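Chapter 4
Closing and Sealing Corrugated Boxes

4.1 Scope

Chapter 3 dealt with the choice of board and the selection of box size. The present chapter covers the work done after the contents are in place: folding the flaps, applying the tape, and checking the closure before the box goes to the stack. It applies to regular slotted containers with four top flaps and four bottom flaps, packed by hand at a table. Machine sealing is covered in Chapter 9. Glued and stapled closures are outside the scope of this book.

Terms used in this chapter:

Minor flaps. The two flaps hinged on the short sides of the box. They are folded first and lie underneath.

Major flaps. The two flaps hinged on the long sides. On a regular slotted container they meet at the center line without overlapping.

Center seam. The line along which the major flaps meet.

Tape leg. The length of tape that continues past the end of the center seam and down the end panel.

Gap. Any open distance between the major flaps after folding. A gap of up to 5 mm may be bridged by tape. A wider gap means that the box is out of square, overfilled, or badly cut.

4.2 The center seam closure

The simplest closure in general use is a single strip of tape laid along the center seam, with a leg at each end. The strip holds the major flaps to each other, and the legs hold them to the body of the box. Without legs the strip resists the flaps being pulled apart sideways but does little against lifting at the ends, where most handling damage starts.

Flat boxes need particular attention. The top panel is large in relation to the height of the walls, and the major flaps are correspondingly wide. A wide flap bends under its own weight and under the pressure of the hand, so the two edges may sit at different levels when the tape goes down. If the edges are taped while uneven, the strip is stressed along one side from the start.
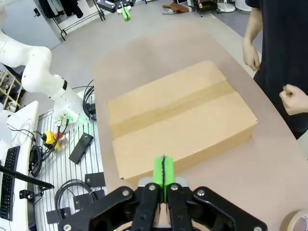

Page last changed: May, by N. Hovland (section 4.2, figure replaced)

Clear tape along the top seam of a flat box leaves the line between the flaps open to inspection. Where the tape turns over the edge onto the side face, it may look darker than the board around it. The change in color should not be read as a defect. What matters is whether the leg lies flat, and this is checked by running a thumb from the edge downward.

The leg should extend at least 5 cm down the panel. On very shallow boxes the wall may be shorter than this. In that case the leg is carried to the bottom edge and stopped there. It is not folded under the box unless the bottom closure requires it, as tape on the underside tends to catch when the box is slid along a table.

4.3 Position at the table

The box is placed flat, with clear space on all sides and the seam within easy reach. It need not be square to the table. Many packers turn the box at an angle so that the tape can be drawn across the body in one motion, and this is acceptable as long as the far end can be reached without leaning on the flaps.

Tape rolls are kept on the packer's working side. Masking tape and packing tape should not be treated as interchangeable. Masking tape is suited to holding a flap for a short time or to marking a box that has yet to be checked. It has a crepe paper backing and is not a shipping closure.

4.4 Sequence of work

Fold the minor flaps inward. Confirm that nothing stands above the level of the walls. Fold the major flaps and press near the center seam with an open hand. If the flaps spring back by more than 10 mm, remove the flaps from tension by rearranging the contents, not by adding tape.

Fix the first leg on the near end panel, bring the tape over the edge, and lay it along the seam with even tension. Press as you go. Carry the tape over the far edge, cut, and press down the second leg. Finish with one firm stroke over the full length.

Acrylic tapes gain adhesion over time. At the Skalach packing room, the rule is that sealed boxes stand for 30 minutes before stacking. The Gachanja depot, which uses hot melt tape, does not apply a standing time.

4.5 A note on the trials

The values in Table 4.1 come from drop and compression trials run by Jin-sol Yeon at Lalen. Each closure type was tested on 12 boxes of the same single-wall board. Leg length had a larger effect on the result than tape width over the range tested. Boxes with legs shorter than 3 cm were excluded from the final table and are discussed separately in section 4.8.

Readers using double-wall board should refer to the Gendau tables in Appendix B, where leg lengths are given by box weight.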